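### 3.2 Where people put themselves: soft seats, task chairs and the wall

I should say up front that I came to this study as a chair person. Kieran Dawber will happily talk about desk heights for an hour, and Sewwandi Bandara got us all reading about acoustics, but what I wanted to know was pretty simple. If you give people in a shared workroom a comfy chair with a cushion and a regular office chair on wheels, which one do they go for, and when?

We kept notes in 13 rooms across two buildings, Murwood and Miscombe, from the end of summer break through November. Each time one of us walked through, we wrote down who was sitting, what they were sitting on, and where their bag had ended up (more on bags in a minute, because bags took over this section in a way I did not plan for!). That gave us 993 entries once Sewwandi had thrown out the ones with my unreadable handwriting.

The rooms are a mix. Some were fitted out in one go and everything matches. Others have clearly been added to over the years, and those were my favorites, since you get furniture from somebody's sunroom living next to furniture from an office catalog. Figure 4 is a good case of what I'm calling a mixed corner: a dark wicker chair with a round flowered cushion, a white desk against the wall, and office chairs close by.

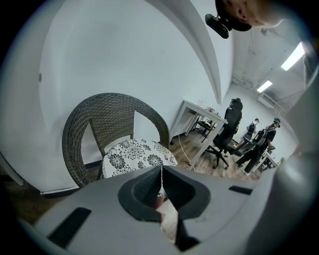 **Figure 4.** A mixed corner, with wicker and office seating on either side of a white desk.

Going in, I expected the soft chairs to be break chairs. You'd work at the desk, get tired, and flop. Vallero's older work on library seating says more or less that, and so does the Mitsotakis-Vlachou checklist we borrowed our categories from, which has one box for "work seat" and one for "rest seat" and no way to tick both. We ran into trouble with those boxes in the first week. People were typing in the soft chairs. People were eating lunch in the task chairs, feet up on the next one over. One person at Miscombe held what sounded like a full budget meeting from a beanbag.

So we dropped the two boxes and wrote down the activity separately. Once we did that, the pattern that came out had a lot more to do with time than with the chair. Stays in soft seats were mostly either very short or very long, with a big gap in the middle. Stays at desks bunched up in that gap. Kieran thinks the short ones are people waiting for a friend or a free desk, and I'm inclined to agree, although we never asked and so I can't back it up.

Position mattered too – more than I'd have guessed. A soft chair with its back near a wall got used through the whole day. The same kind of chair out in the open floor filled up only when nothing else was left. We moved five of them halfway through, wall to floor and floor to wall, and the use moved with the spot. I was really pleased with that one. It's a small test and I wouldn't hang a building plan on it, but it was the cleanest result we got.

Now, bags. Roughly 300 of the entries mention a bag sitting on a seat with no person in it, and we argued for a while about whether that counts as the seat being in use. Sewwandi said yes, because no one else can sit there. I said no, because a backpack isn't tired. We settled on a third code, "held," and the held seats were nearly all task chairs. People don't seem to like putting a bag on a cushion. They'll put it on the floor beside a soft chair, or keep it on their back if they're only stopping to talk. Those standing chats turned out to be hard to code as well, and I've left them out of the totals here. Section 3.4 picks them up.

One last thing about cords. Our sheet had a line for "outlet within reach," and we filled it in by eye, which was a mistake. A long charging cord makes almost any chair a chair with an outlet, and people brought long cords. I'd drop the line or measure it properly next time.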